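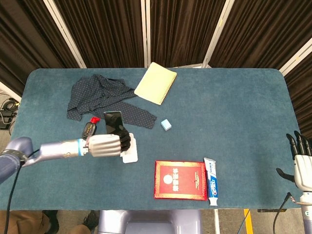
Getting set-in wrinkles out of a cotton shirt with no iron

Posted by Hongmei Xiao, 6 December 2021

I moved to Clukasham last month and my iron didn't make the trip. I have a dark blue cotton shirt with small dots that I need for work, and it has been folded at the bottom of a bag for weeks. The creases across the back are deep. I tried hanging it in the bathroom while I showered and it made almost no difference. The nearest place that presses shirts is in Lutdale and I don't want to go that far for one shirt. Is there a way to do this at home?

2 replies

Senan Ó Súilleabháin

The shower trick only works on light fabric. Use water directly:

1. Fill a clean spray bottle with plain water. Don't reuse one that held cleaner — the smell stays in the cotton. 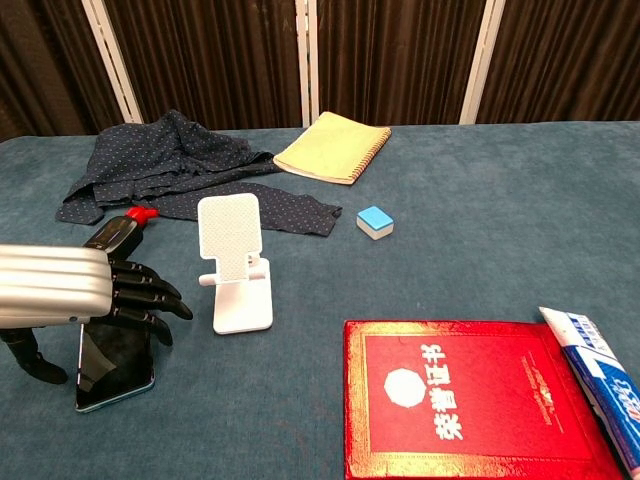 2. Put the shirt on a wide hanger and button the top button. Mist the creased parts until they feel damp.

3. Pull the fabric down from the hem and smooth it with your palm. Do the cuffs and collar last.

4. Leave it to dry overnight, away from the radiator.

If the back still shows lines, do that part again.

Lu

dryer, 4 ice cubes, ten minutes on medium. take it out right away or it creases again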